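Home | Lists | Archive | Search | Help
Print this message | E-mail this message

To: Gillville Shared Kitchens list
From: Bukola Haruna, Facilities Coordination
Date: 22nd April
Subject: Re: Tableware and food items in the Sani Room

Dear members,

Thank you to those who replied to the earlier message, which is quoted in part:

> The Sani Room table has again been left with dishes and
> food on it. Could the office please confirm which pieces
> belong to the room, and whether the coloured plates may
> be used for the August open day? Our group was told two
> different things.

The coloured tableware was purchased by the Pasine office for general use, at a cost of $1,232, and remains the property of the centre. It may be borrowed for the open day by any group on this list. Requests should be sent to this office in writing - a note left on the cupboard door will not be treated as a booking.

The table in its present arrangement has a sage-green round plate, a pale lavender oval tray, a blue round bowl and a light teal one, with a black cup lying on its side. The red bottle with the white cap is lying across the tray. Groups are asked to return bottles to the shelf upright and to put cups away with the others.

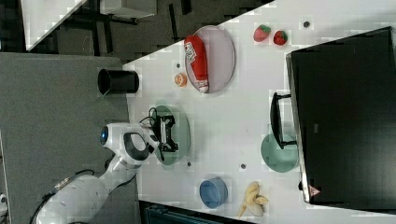
Returning items after use

1. Plates, bowls and trays go in the lower cupboard, sorted by shape. Colours may be mixed.

2. Food items such as the strawberries, the banana and the orange slice are to be cleared from the table at the close of each session. Anything left overnight will be removed by the Zesalari cleaning contractor.

3. Please wipe the tabletop with a damp cloth only, and take care near the small holes in its surface.

The cupboard inventory now stands at 69 pieces. Breakages should be reported to this office so that the list can be corrected before August.

Regards,
Bukola Haruna
Facilities Coordination, Gillville

Previous message | Next message | Back to thread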